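Sim grippers and controllers » Long fingers vs short fingers for dishwasher work

Chenxi Tang
Right, I've finally got round to this. I said back in April I'd try the long Kovico fingers against the short Yu ones in the Clendasberg kitchen (the island one with the sink on one side and the dishwasher at the other end) and I've now had a proper go at both. Same arm models, same Jeltura controller, same head camera, only the fingers swapped. All sim, no hardware, so feel free to shout at me about contact models, I know it's coming.

Short version: the long fingers are miles better for getting down between the wires of the rack and noticeably worse at holding anything once they're there. The short ones grip like a vice, but the wrist has to come down so far that it's practically sitting on the rack. I had to keep raising the approach height and then of course it couldn't reach. Round and round I went.

The bowl on the worktop was easy with either pair, by the way. You come in over the rim, close, lift. I don't think that tells you anything about the fingers at all, so I've left it out of the comparison.

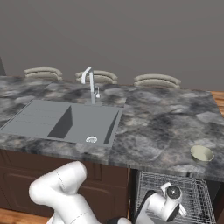

Trevor Dobson
Bit harsh on the short ones, I reckon! I run the Yu fingers on nearly everything and the trick is not to go straight down. Tilt the wrist, come in at an angle, and you get most of that reach back. Are you locking the wrist to vertical? The Jeltura default does that and it caught me out for ages.

Chenxi Tang
Oh for goodness' sake. Yes, it was locked. I'd assumed "top grasp" meant a preference and it means a rule. Give me an evening.

Nathalie Ouellet
While you're in there, turn the finger friction down. The default is very generous. I had a gripper holding a plate by what looked like one corner of one pad, and no real rubber is going to do that for you.

Chenxi Tang
OK, back again. Wrist unlocked, friction down, everything rerun with both pairs. Trevor, I owe you an apology (a small one). The short fingers do get into the rack with a tilt. They need up to 23 degrees before the palm clears the wires, and at that angle the controller starts getting twitchy near the elbow limit, but they get there.

What surprised me was how much the camera mattered. Some head positions leave you with a lovely view of the sink and the tap and a great lump of white arm right where you want to be looking at the rack. I'd been blaming the fingers for misses when the poor thing was half guessing. I tried 4 camera heights and settled on one of the higher ones.

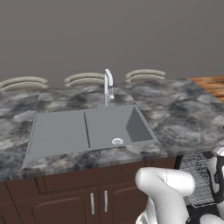 Then I went back to the long fingers with the new height and did the small stuff again, and the misses nearly all went. The slipping didn't. If the grasp is out at the tips you get a tiny bit of flex, the object rotates, and the controller closes harder, and then it rotates more. Lowering the closing force helped a fair bit. I'd still pick them for anything small sitting low between the wires.

Lihua Fu
I don't agree about the camera. If you have to hunt for a height that works, you've tuned the head to one kitchen, and the next layout will break it. Put a camera on the wrist and leave the head where it is. I did exactly that with 2 of the other Clendasberg kitchens and never touched the head again.

Trevor Dobson
Wrist cam is fine until the fingers close and then all it sees is fingers. Long ones especially.

Lihua Fu
By then you don't need it. You need it for the last stretch of the approach, and after that it's the force reading's job.

Jade Bloxham
Can I ask a daft one? Why not run different fingers on each arm? There are two of them. Long on the right for the rack, short on the left for the worktop.

Chenxi Tang
Not daft, I've thought about it! It's the calibration that puts me off. Jeltura wants one gripper profile per robot and you have to fudge the second one by hand. Might be worth it though. For now I've stuck with the long pair.
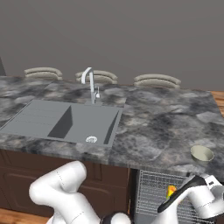
Right gripper over the rack, apparently holding the little yellow and orange thing.

Jade Bloxham
The fudge isn't too bad, you copy the profile, rename it and change 3 lines. The finger length one is in metres and the pad offset is in millimetres, so watch that. I'll dig out my file and post it tonight.

Nathalie Ouellet
Please do. What closing force did you end up on, Chenxi? And is that with the friction still turned down?

Chenxi Tang
Friction still down, yes. Force is a bit under half the default, I'll paste the config next to Jade's when it's up. Lihua, I'll try the wrist cam as well, but the profile comes first.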